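Welcome, and thanks for stopping by! Rillar is a small company with one fairly particular line of work. We gather examples of people doing everyday jobs with their hands, and we prepare those examples so that a robot can learn from them. Our founder, Edmund Makowska, spent years fitting out shops before he started us up, which explains (he'll tell you himself, at length) why so much of what we do still happens between shelves.

## What we collect

Most of our recordings are made from head height, so the learning system gets the view a worker would have. Store shelves are our favorite subject. They're crowded, the labels repeat, and a bottle with an angled neck has to be held differently from a flat packet of detergent. We like both hands in view, and we leave the jewelry, the scuffed metal and the handwritten offers just as they come.

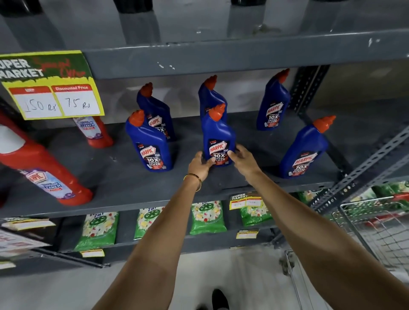
## How we work

Every person who records for us begins with a morning of practice, and after that we mostly stay out of the way. We ask them to handle things the way they would at home or at work, at their own pace. A session runs 16 minutes, then there's a break, and tea if we've remembered to buy any.

Our annotators take over from there. They mark when each hand makes contact, which object is being held and which of its neighbors are partly hidden. With a row of matching blue toilet cleaner bottles, that last part can take a good while! One hand may be low on the front of a bottle, covering some of the label, with the other up near the shoulder, and we write down both.
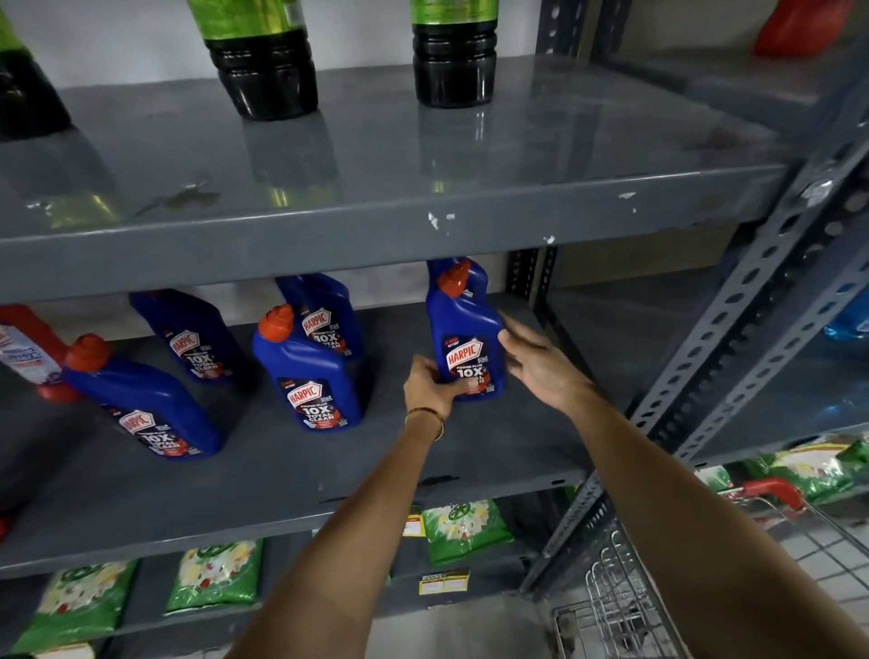 A second annotator then goes through the same clip without seeing the first set of notes, and wherever the two disagree they sit down together and talk it over. Our shelf collection, which we call Droltska, reached 1,000 finished clips in April, and there was cake.

## Who we are

We're a team of 84, counting the people who record for us part-time, with 6 of us in the office at Istolau. If you have a shop, a stockroom or a kitchen you'd like to see included, please write to us. Edmund reads the mail after lunch and loves a long letter.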